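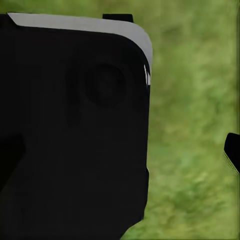 Last changed: Mon 7 March

Rurninley match records

Hi! I'm Ewurabena Addo and I keep the results for the Rurninley soccer league (men's, women's and the over-35s, who argue about them the most). I started typing up the old paper match sheets one winter and got a bit carried away, so now there are 3,223 matches in here.

What you get

matches.csv has one row per match, with the date, both clubs, the score, the ground and the referee's initials. cards.csv has yellows and reds, but only for the top division, and it's patchy before the league switched to the Nimri forms. Those older sheets were filled in with pencil in the rain, I swear.
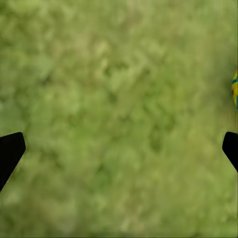 Things to watch for

Gemach and Cudus merged for 4 seasons and then split up again (long story, lots of shouting). I've kept them under whatever name was on the sheet, so add them up yourself if you want a club total. Forfeits go in as 3-0 with an F in the notes column. More than 600 rows have no attendance, and please don't read those blanks as zero!

Using it

Go for your life, just credit the league. If you spot a wrong score, send me the match number and I'll fix it in the April update.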